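Category: Visits and Study Trips

Sun 6 March
By Marlene Wendt

Report on the Open Day at the Rainer Textile Works, Minau

The Rainer works opened its printing and finishing halls to members of the trade and to the public. More than 200 guests attended. Our delegation of four was received by the works manager, Caradog Maddocks, and joined the first tour of the morning.

The tour began in the design office, where Adhiambo Lukumay explained how a pattern is divided into its separate colors before printing. The works keeps 37 fruit and flower patterns in regular production. Most are sold as bed linen, and orders for the summer range close in July.
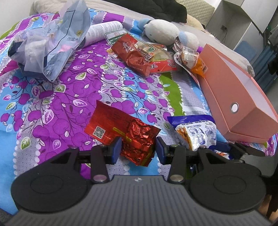 Bedspread with a purple apple pattern and scalloped bands.

In the printing hall, guests watched a length of cotton pass through the main line. Questions from the floor dealt mainly with water use and the matching of repeats at the seams. Ms. Lukumay noted that wide borders remain the most difficult part of any order.

The afternoon session on home laundering was led by Aparecida Trindade and lasted two hours. Printed notes were provided. The delegation thanks the management for its hospitality and has asked to see the dye store on a later visit.

Contact the Visits Office | Copyright Vindach Textile Society | Back to top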